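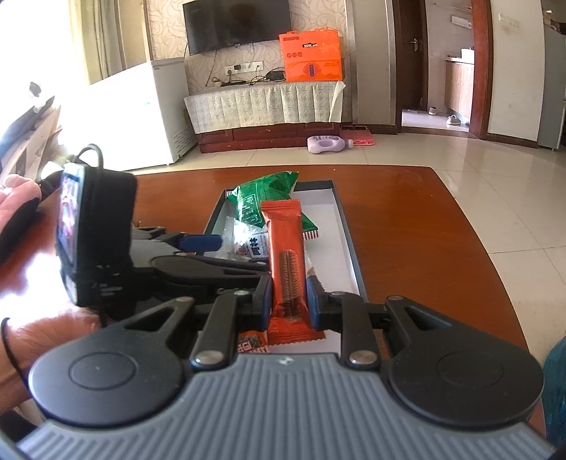 Pre-run check, snack sorting study, home site 2. Checked by Tiago Cunha, comments by Mayu Sugiyama where she couldn't help herself.

## Grippers

- [x] Pivot screws snug. *TC: Yes.*
- [x] Finger pads clean. *TC: Wiped. MS: With what?*
- [ ] Cable clear of the wrist at full reach. *TC: Mostly. MS: "Mostly" is not a box.*
- [x] Pads open wide before each approach. Puffed bags need the room.

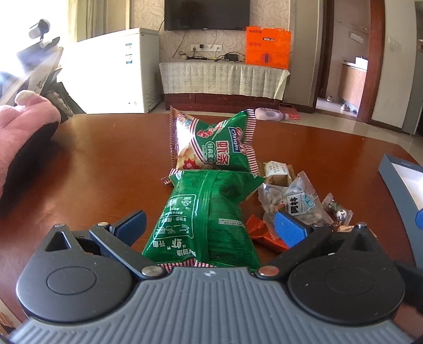 ## Table and floor

- [x] Glare on the wrappers noted in the log. *MS: The curtain is a variable now. Congratulations to the curtain.*
- [ ] Floor clear where the operator stands. *TC: Bottle still lying there. I know where it is. MS: So did the last guy.*

## Method

- [x] Hold packets upright, pads on the sides, no squeezing the seals. Kusow grip policy failed on 7 of 8 puffed bags in October when we squeezed.
- [x] Target stays at 3000 grasps. *TC: We have nearly that many opinions.*
- [ ] Snacks uneaten at sign-off. *MS: Pending.*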